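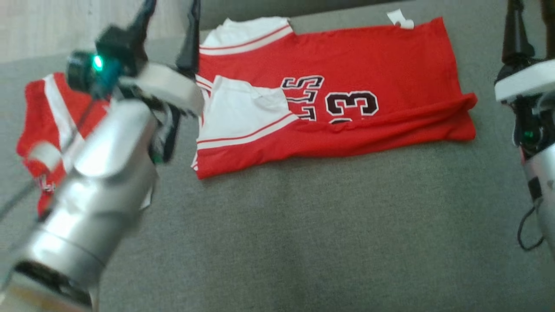
Storing Family Papers at Home: What I'd Skip

Most advice on keeping old family papers seems to be written by people who sell boxes. I have a closet full of certificates, letters and ship tickets going back to my mother's people in Totberg, and I've tried a good deal of it.

Lamination. Don't. I don't care what the copy shop says. You can't undo it, and the one marriage certificate I had sealed has gone yellow under the plastic.

White gloves. I stopped wearing them for paper. Clean, dry hands grip better and tear less. Photos are another matter – fingerprints stay on those.

"Archival" on the label. The word alone means very little. Look for acid-free and lignin-free, and for plastic sleeves that say polyester or polypropylene. If the seller can't tell you, buy elsewhere.
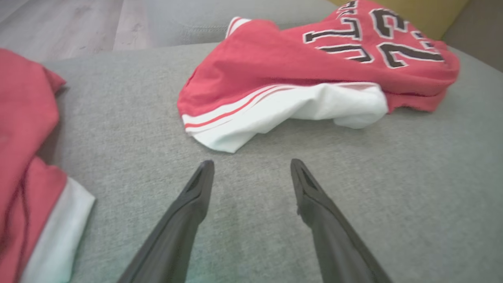
Silica packets. I put 10 in a box once and couldn't see any difference from the box without. Moving both out of the basement did more.

Staples and paper clips. Take them off, yes. Slide a bit of thin card under the staple and lift the legs with a dull knife. Allow five minutes for a rusty one.

Scanning. Fine, but keep two copies in different houses, and open the files every June. I had over four years of scans on a drive that wouldn't start.

Pens. Soft pencil only, on the back, near the edge. I still don't trust the "photo safe" markers.

Last updated February 2025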